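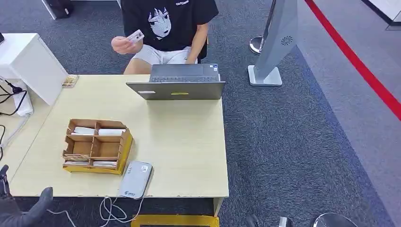
Six compartments and a card reader: how the Trukach card desk is laid out

Trukach keeps a lending stock of 292 small white cards, each with a printed marking on the front, and every card passes over the same desk before it goes out. We asked the person responsible for the desk to explain the arrangement. The interview took place in September, in the room where the work is done.

The center of the setup is a brown cardboard organizer with six compartments, two columns by three rows, standing on a yellow base tray. "The tray came later," the coordinator said. "Cardboard slides on this desk. When you pull a stack out of the back row, the whole box comes with it. With the tray under it, it stays put."

Cards waiting to be read go in the two back compartments. Cards that have been read go in front left. The middle row is kept for cards that fail, one side for a first failure and one side for a second. "If the middle is empty, the batch is clean so far. You can see it without opening the log."

The reader is a flat gray unit placed to the right of the organizer, close to the front edge. Earlier it stood behind the box, and the operator had to reach over the stacks. According to the coordinator, moving it forward cut the time for a batch from 11 minutes to just under nine. The cables hang over the front edge of the desk. "They are longer than we need. I would like a shorter set, but these work."

The laptop stands open on the far side, facing the operator. The log runs in Willon, a small database program that writes one line per read. Before that the desk used Cerkener, which asked for a confirmation after each card. "Two key presses per card, for the full stock. We dropped it after one season."

On technique, the coordinator was specific. One card at a time, held by the edges, printed side toward the operator, checked by eye and then laid on the sensor area. Two cards together can give a false read. A card that fails is tried again at the end of the batch, and after 3 failures it is withdrawn and a replacement is ordered through Hsiao.

Asked about the choice of cardboard, the coordinator said a plastic organizer had been tested and returned. Its compartments were too deep, and the last cards in a stack were hard to pick up. The present box is replaced when the dividers start to lean. The next one will have the same layout, with labels on the middle row.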